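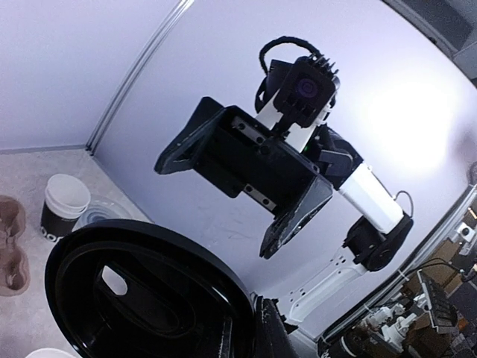
The singing starts before the doors open. By the time I found a place to park in Millport, people were already humming in line, coats buttoned up to the chin, and a woman I had never met handed me half her sandwich and asked which church I came from.

The winter prayer retreat opened on 14th January in the old Katona dance hall, and it was Pastor Sizwe Van Wyk's idea from the start. He had been leading a small congregation of 46 people above a shoe store, and he wanted (his words) "one weekend where folks could bring their worries and their business plans to the same table." Admission was free, though there was a basket by the coffee for anyone who felt moved. They had set out 130 chairs, then borrowed 200 more from the school in Nivach, and I still spent most of the first evening leaning on a radiator!

I'll admit I wondered about the business part. Prayer in the morning and bookkeeping after lunch seemed like an odd pairing to me, and I said so to Anel Rampersad, who taught the afternoon class. She laughed and told me she had opened her bakery with $2000 and a lot of nerve, and that she'd prayed over every tray for the first year.

"I don't promise anybody money," she said. "I show them how to read a lease."

Pastor Van Wyk hopes to hold another in May, over in Grirkico, where his sister's church has a bigger kitchen and, he tells me, a much better piano.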